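Startseite | Projekte | Mitmachen | Kontakt

Mitmachen: Teilnehmende für die Seegraswiesen in der Bucht von Basau gesucht

Februar, von Daiane Sales

Das Projekt Cordero untersucht, wie viel Kohlenstoff die Seegraswiesen vor Basau im Boden speichern. Für die neue Saison suchen wir 21 Personen, die mit uns Proben nehmen und danach die Blätter vermessen.

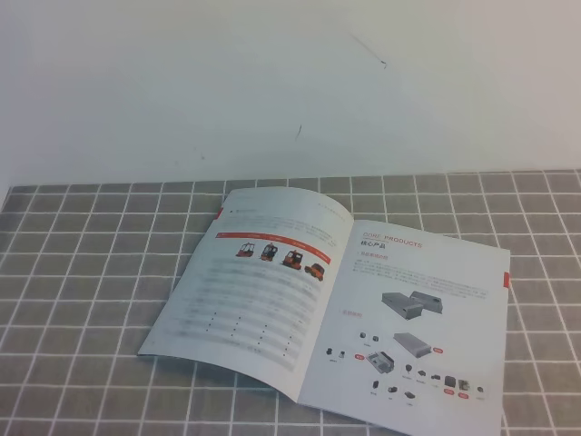

Aufgeschlagene Broschüre auf dem Tisch

Vorkenntnisse in Biologie sind nicht nötig. Sie sollten aber sicher schwimmen können und bereit sein, auch bei kühlem Wetter im flachen Wasser zu stehen. In der letzten Saison wurden 607 Proben bearbeitet, die meisten davon aus dem inneren Teil der Bucht. 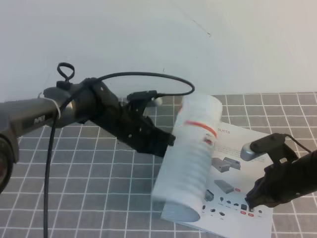

Shayne McKinnon schrieb uns nach der vergangenen Saison, das Sieben des Schlamms sei anstrengender gewesen als das Schnorcheln, und man solle unbedingt eigene Handschuhe mitbringen. Diesen Rat geben wir gerne weiter.

Die Probenahme beginnt jeweils um 7 Uhr, wenn das Wasser niedrig steht. Ein Einsatz dauert rund 2 Stunden. Neoprenanzüge können bei uns ausgeliehen werden, bitte geben Sie dafür Ihre Größe an.

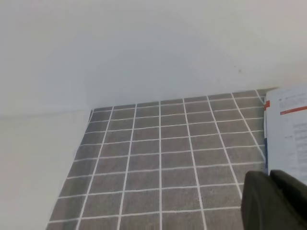

Muss ich an allen Terminen teilnehmen?
Drei Termine pro Saison genügen, und die Einführung zählt als einer davon.

Die Teilnahme ist ehrenamtlich. Fahrtkosten ab Dondatthorpe werden gegen Beleg erstattet, eine Versicherung für die Einsätze ist vorhanden. Für die Anmeldung reichen uns wenige Sätze über Sie und die Angabe, in welchen Monaten Sie Zeit haben.

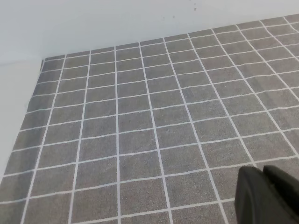
Graue Fläche mit weißem Gittermuster

Ihre Anmeldung schicken Sie bitte an das Büro Clullow, Zimmer 47, Stichwort »Seegras«. Wir antworten innerhalb von zwei Wochen.

Kontakt | © Projekt Cordero | Nach oben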